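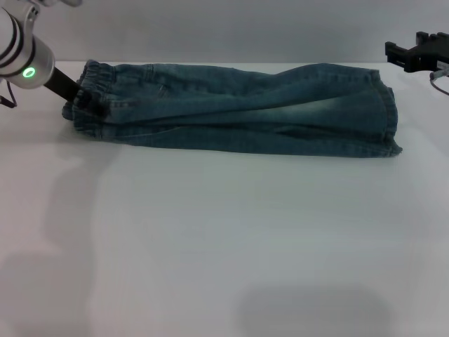
Blue denim jeans with an elastic waistband, folded lengthwise on a white table.

Folding and storing elasticated jeans
Household Guidance, Dodcombe Residents' Service
Revised 3/15/20

Jeans with a gathered waist do not lie as flat as those with a buttoned band, and residents are advised to fold them as follows.

Close any fastenings and empty the pockets. Lay the jeans on a clear table and place one leg on top of the other, matching the hems. Smooth the cloth from the hems towards the waist with the flat of the hand. The waistband should be left gathered. Stretching it to remove the ruffles will only pull the upper part of the leg out of line.

Bring the hems up to the lower edge of the waistband, then fold once more. Small wrinkles along the leg may be ignored. A diagonal crease near the knee should be opened out and laid again.

Folded jeans may be stacked to a height of 32 cm on the shelves in the Halliday laundry room. Waistbands should face alternate ways so that the pile remains level. Damp items must not be shelved.

Garments left for longer than seven days are moved to the lower cupboard. Enquiries about them should be addressed to Wiebke Rothe at the Dodcombe office.

See also: Drying heavy cotton; Removing creases from hems.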